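Section 7: Fitting the turntable and heating small portions

Read this section before first use. It applies to compact countertop ovens supplied through Zondell with the Basbridge kitchen pack.

7.1 Placing the oven

1. Stand the oven on a flat, level surface that will bear its full weight.
2. Leave a gap of 100 mm at each side and 300 mm above the top panel.
3. Check that the door can swing fully open to the left without touching a wall or other items.

CAUTION: Do not cover the top panel or store cloths, packets or bottles on it.

7.2 Fitting the turntable

1. Open the door fully.
2. Lower the glass plate onto the coupler in the centre of the oven floor.
3. Turn the plate by hand. It should move freely and sit level. If it rocks, lift it out and seat it again.

The perforated cover on the left inner wall must stay in place at all times. Do not remove it for cleaning.
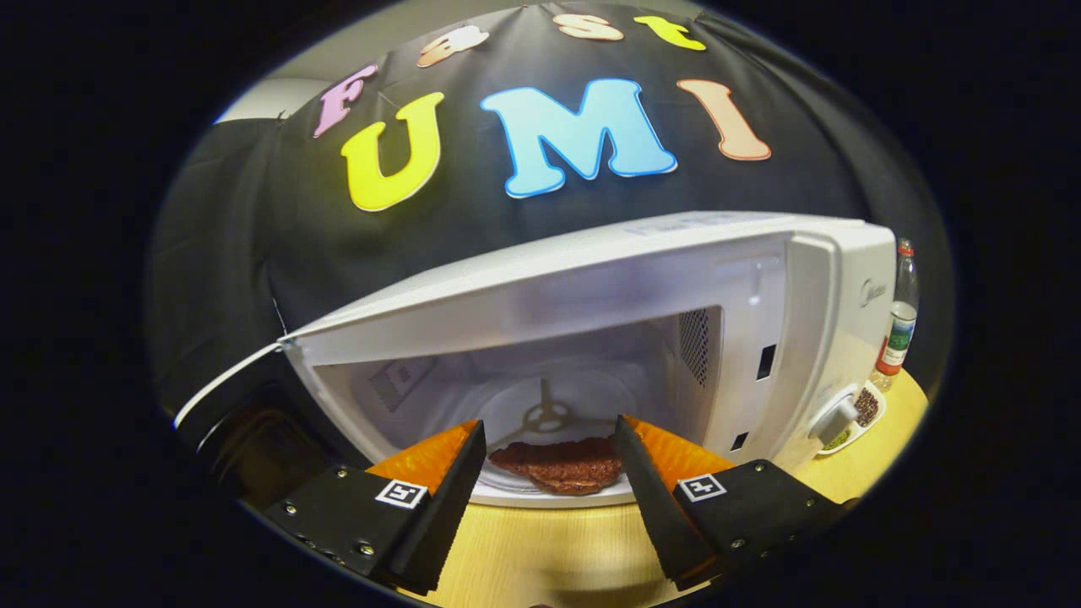
Photo: Willard Technical Publications

Fig. 8. Door open, glass plate in position, single cooked patty on the plate.

7.3 Reheating a cooked patty

1. Place the patty directly on the clean glass plate, or on a microwave-safe dish.
2. Keep food clear of the door edge and the inner walls.
3. Close the door until the latch clicks.
4. Select a power level and time from the food packet. Where none is given, use the Toft reheating table at the back of this guide.
5. When the time has ended, open the door and check that the food is piping hot throughout. Return it for a further short period if needed.
6. Lift the food out with a heatproof utensil.

NOTE: Food placed near the rim of the plate may heat differently from food at the centre.

CAUTION: The glass plate may be hot after use. Let it cool before washing, and never put a hot plate into cold water.

7.4 After use

1. Wipe the plate and oven floor with a damp cloth.
2. Keep the ventilation holes on the right inner wall free of grease.
3. Check the latch slots for crumbs before closing the door.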